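Como montar a tarefa dos pratos com o kit Nundar de dois braços

Guia rápido, escrito entre um teste e outro. Vale para o kit Nundar da Hukmont, versão com 2 braços e câmera em cada punho. Quem tem só a base Drurkance também aproveita, mas pula o passo 3.

1. Mesa e material

Pratos de plástico, cores diferentes, uns já empilhados e outros espalhados. Os translúcidos dão mais trabalho por causa do brilho, mas servem – e é bom ter na mistura desde o inicio. Deixe o prato solto ao alcance de um braço e a pilha ao alcance do outro.

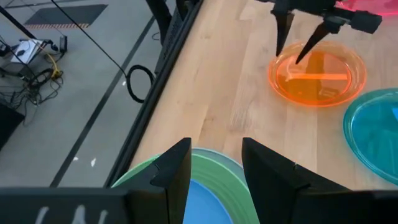

2. Garras e velocidade

Abra as duas garras antes de ligar o modo manual. Velocidade em 20 por cento no primeiro dia, nada mais. O software vem no máximo de fábrica (péssima idéia da Hukmont, já reclamei). Salve o perfil com outro nome, senão a atualização apaga.

3. Pegar pela borda

Desça a garra devagar, um dedo de cada lado da parede do prato. Pare, olhe a câmera do punho, só depois feche. Prato liso escorrega se a força estiver baixa; se estiver alta, entorta a borda. Vá subindo um ponto de cada vez.
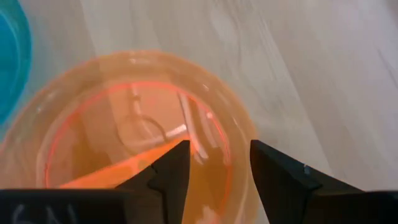 O foco da câmera é fixo. De muito perto perde nitidez, então não confie nela pra acertar os últimos milímetros – use a posição da junta, que aparece no canto do painel. Eu anoto a altura boa pra cada prato e repito.

4. Empilhar

Solte por cima do centro da pilha, nunca de lado. O outro braço fica recuado, bem longe. Grave 6 repetições, confira, apague as ruins. Depois mude a pilha de lugar e repita tudo. Chato mas necessario.
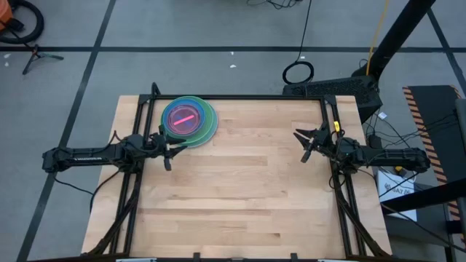
Dá pra usar o kit sem a assinatura do Levchenko?
O controle manual e a gravação local funcionam sem ela. Só o treino na nuvem é pago, e o plano de entrada para em 4000 episódios.

5. Antes de desligar

Braços na posição de repouso, garras abertas, aí sim corta a energia. Cabo preso na lateral da mesa. Exporte os arquivos, o painel não avisa quando o disco enche.

Relacionados
Calibrar o punho do Nundar
Base Drurkance: o que vem na caixa
Levchenko: exportar episódios
Troca dos dedos da garra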